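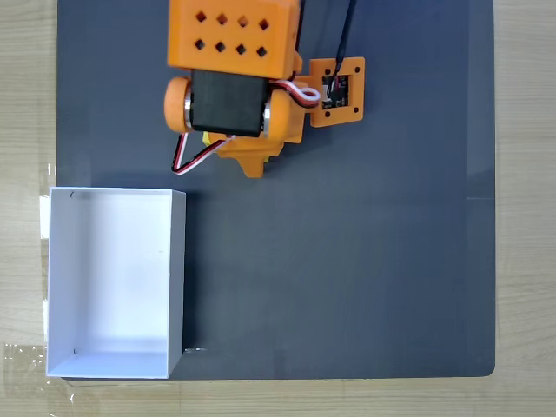

Re: wrist view vs. fixed view, placement runs

On May 1, 2020, Masaru Takagi wrote:
> Did Didlow retrain between the 50 and 200 demo
> conditions, or fine-tune the smaller model?

Retrained from scratch each time, 4 seeds per condition. The Bruvimby baseline was treated the same way. Of 334 trials at 200 demos, most failures were releases short of the box wall, with the grasp itself sound. I have not yet separated these by seed. Logs from March use the old wrist offset, so please leave them out of any comparison.

Ó Gríofa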